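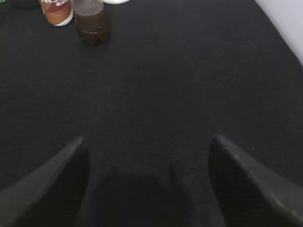 Keeping black clothes black

I wear black most days. It started when I worked evenings at Michiels, where the floor staff had to be in black from collar to shoes, and I never went back to colors after I left. That means I have spent a lot of time trying to stop black cotton from turning brown or gray.

Most of the fading I used to get came from washing too often. Trousers now get four or five wears unless I spill something on them. Shirts get one in August and two the rest of the year. I hang things by the open window overnight and decide in the morning.

When I do wash, everything goes in inside out, zippers closed, on the coldest setting the machine has. Mine is an old Kosico with a spin dial that goes up to 1000, and I leave it at the slowest spin for anything woven. The fast spin puts creases in twill, and the creases wear pale before the rest of the cloth does. I learned that on a pair of work trousers that ended up with white lines down both thighs.

Detergent matters less than I thought. I bought the Betska liquid for dark clothes for a year, then switched to a plain unscented one, and I can't tell the difference. Using less of it did help. Too much soap leaves a film, and on black the film looks just like fading. If a shirt comes out dull, I run it through again with no detergent at all before I give up on it.

Lint is the other problem. Towels go in a separate load, always. I also check pockets for tissues, and I still miss one every couple of months. For what's left I use a sticky roller on flat cloth and a damp rubber glove on anything with a nap - the glove is slower but it gets the short fibers the roller skips.

I have re-dyed twice. The first time was in the sink, and it came out patchy. The second time I used a big pot on the stove, kept the jeans moving for 27 minutes, and rinsed until the water ran clear. Those jeans are still in use. The stitching stayed a rusty orange because it's polyester and the dye doesn't take, but I don't mind it.

For new things I go to the remnant table at Stekow and sew simple pieces myself. I take the cloth over to the door and look at it in daylight before paying. Some blacks are really navy, and some have a green cast, and under the shop lights they all look the same.

Next on the list is a wool coat with a worn collar. I haven't decided whether to patch it or turn it.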